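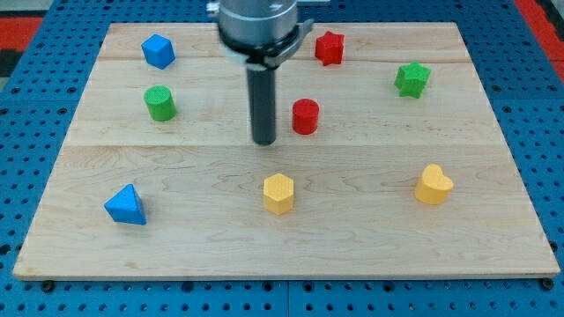

图/Beat Frei

木头里的花纹是从哪儿来的？

小朋友们好呀，又是我！今天想跟你们聊一样到处都有、可是很少有人认真盯着看的东西：木头上的花纹。

你现在坐的椅子是木头的吗？桌子呢？铅笔呢？要是手边正好有一块没刷漆的木板，先把它拿过来，凑近了看。有的地方是一条一条的直线，有的地方弯弯曲曲，像水面上的波浪，还有的地方一圈套一圈，中间有个深色的小疙瘩。我小时候午睡睡不着，就盯着床头板上的花纹看，越看越像一只歪嘴的狐狸。后来那张床送人了，我还难过了好几天（想狐狸，不想床）。

照片里那块浅色的木板是枫木做的，上面的波浪纹细细的，颜色也淡，不凑近很容易看漏。枫树你们大概认识，就是叶子像小手掌、有些种类到了秋天会变红的那种树。

好，那这些花纹是谁画上去的？是树自己画的，而且画得特别慢。

树长胖的地方在树皮里面，那儿有薄薄的一层，名字叫"形成层"。名字有点难念，你就把它想成树的"长个子车间"吧，不过它管的是长胖，往高里长要靠枝条尖尖上的另一个车间。形成层每年都往里面添一层新木头，往外面添一点新树皮。春天暖和，雨水也多，车间干活儿可快了，造出来的木头比较松，颜色往往浅一些。到了夏末，车间慢下来，造出来的木头就紧一些、深一些。冬天呢，放假！

一浅一深，合起来就是一圈，叫"年轮"。在四季分明的地方，树通常一年长一圈，所以数一数树桩上的圈，就能猜出它活了多少岁。我在Farthorpe住的时候，路边有一个老树桩，我蹲在那儿数了一下午，数到41圈，腿都麻了，站起来的时候差点坐到泥坑里。那棵树的年纪比我当时大多了！

这里有个小麻烦要告诉你们：不是每种树的年轮都好数。松树的圈很清楚，一道一道像唱片。枫树的圈就淡得多，有时候要把木头磨得很光，再拿放大镜才看得清。有些长在热带的树，一年到头都暖和，几乎没有明显的圈，想数也数不出来。

问题来了。树桩上的花纹明明是圆圈，为什么到了木板上，就变成线条和波浪了呢？

答案藏在锯子里。你去厨房请大人帮个忙，拿一颗洋葱来（切的时候眼睛要离远一点，我每次都哭）。横着切一刀，看到的是一圈一圈的圆环。再拿一颗，从头到尾竖着切一刀，看到的就是一条一条的弯线。洋葱还是那种洋葱，换了个方向下刀，花纹就变了样。

木头也是这样。把树干横着锯断，看到的是圆圈。顺着树干锯，正好从树心穿过去，看到的多半是直直的条纹。要是锯得偏一点，没有经过树心，就会出现像小山、像火焰一样的图案，木匠们常常叫它"山形纹"。你家的地板上说不定就有好多座"山"，今天晚上趴下去找一找吧，记得先跟爸爸妈妈说一声，免得他们以为你在找糖。

波浪纹又是另一回事。木头里面有许许多多细长的纤维，像一大把吸管挤在一起，一般都朝着树梢的方向。可有的树长着长着，纤维就扭起来了，一会儿往左，一会儿往右。锯开以后，光照在上面，有的地方亮，有的地方暗，看上去就像布在飘。枫树里有时候会出现很漂亮的这种花纹，做小提琴的人特别喜欢，常拿来做琴背。下次看到小提琴，请人家翻过来让你瞧瞧！

还有那种深色的小疙瘩，叫"节子"。它原来是一根树枝的根部。树干一年一年变粗，就把树枝的底下这一截慢慢包了进去。所以在木板上摸到一个节子，你就可以想：哦，这里以前伸出过一根树枝，说不定还有小鸟在上面站过呢。

你可能还会发现，一块大木板上有几条又细又直的缝。这种直缝可不是树长出来的，是人拼出来的。又宽又平的整块木头不好找，而且木头会"喘气"：空气潮湿的时候它胀大一点点，空气干燥的时候又缩小一点点，太宽的一整块很容易翘起来。于是木匠把几条窄一些的木头并排粘好，压紧，等胶干了再刨平，就成了一块大板。照片里的枫木板也有这样的拼缝，颜色很浅。怎么分辨拼缝和花纹？看花纹到了那儿接不接得上。要是波浪走到一条直线前面突然断了，对面换成了另一种波浪，那多半就是拼缝。

最后教你们一个小游戏，名字叫"请木头盖章"。需要的东西：一张薄一点的白纸，一支蜡笔，一块表面有点粗的旧木板。

把白纸铺在木板上，请一个人帮忙按住。蜡笔外面的纸撕掉，横过来拿，轻轻地在纸上来回擦。别太用力，用力了纸会破，我就擦破过9张。慢慢地，花纹就会从纸上冒出来啦！换一块木板，换一种颜色，再来一张。太光滑的木板印不出什么，旧栅栏、旧凳子往往效果最好，不过要小心木刺，擦之前先请大人摸一摸。

印好以后，在每张纸的背面写上是在哪儿印的。我有一张是在外婆家的鸡窝门上印的，正中间有一个大节子，旁边绕着好多弯弯的线，怎么看都像一只瞪着眼睛的猫头鹰。你印出来的像什么？给它起个名字，贴在墙上吧！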